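How to Paint a Ceiling a Dark Color (and Still Like It in the Morning)

I've painted ceilings white my whole life, because my mother did and her mother did, and it was my friend Clementina who finally talked me out of it over dinner one February evening. Her dining room ceiling is the color of a ripe fig, and I sat under it for three hours feeling like I was in a very good restaurant. So I went home and did my bedroom, then the hall, and now I get asked how it's done often enough that I thought I'd better write it all down!

Picking the color

Buy sample pots and paint them onto big pieces of poster board, then tape those up overhead and live with them for a few days. A color always looks darker on a ceiling than it does on the chip. I went through two plums before settling on one from Lustora that had some brown in it, and I'm glad I waited, as the first one turned positively grape after sundown.

Go for flat paint if you can. Anything with a shine will show every bump and roller mark you ever made, and on a dark color it's worse.

Getting ready

Take out whatever furniture will fit through the door and push the rest into the middle under drop cloths. Turn off the power at the breaker before you loosen any light fixture, and if you aren't comfortable around wiring, leave the fixture up and paint around it. Wipe the ceiling down with a barely damp sponge, fill the cracks, sand them once they're dry, and wipe again.

Then prime. Ask the store to tint your primer gray, or close to your color. I skipped this in the hall and needed an extra coat, with a stiff neck to go with it.

Painting

1. Cut in around the edges with a good angled brush, a band as wide as your hand.
2. Do the same around anything mounted up there. An artist's brush is handy for the tight spots.
3. Load your roller well and start in a corner, working across the short side of the room.
4. Keep rolling into the wet edge. Don't stop for the phone (I did, and I could find the spot blindfolded).
5. Let it dry as long as the can says, then do the second coat going the other way.
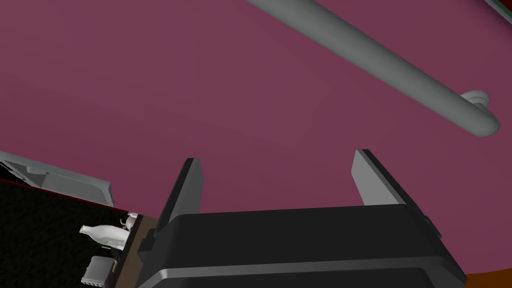 Pale gray against a muted maroon-purple ceiling.

Fixtures and pipes

You can paint these to match the ceiling or leave them light, and I go back and forth on it. Pale ones do stand out more on a dark color, so give them a good dusting first. If you're painting a metal pipe, use a primer made for metal, and check the label if the pipe gets warm.

Touching up

Save a little paint in a jar with a tight lid and write the color name and the room on it. Dab touch-ups on with a small foam roller, feathering out at the edges, and wait until the next day before you decide whether they need another go.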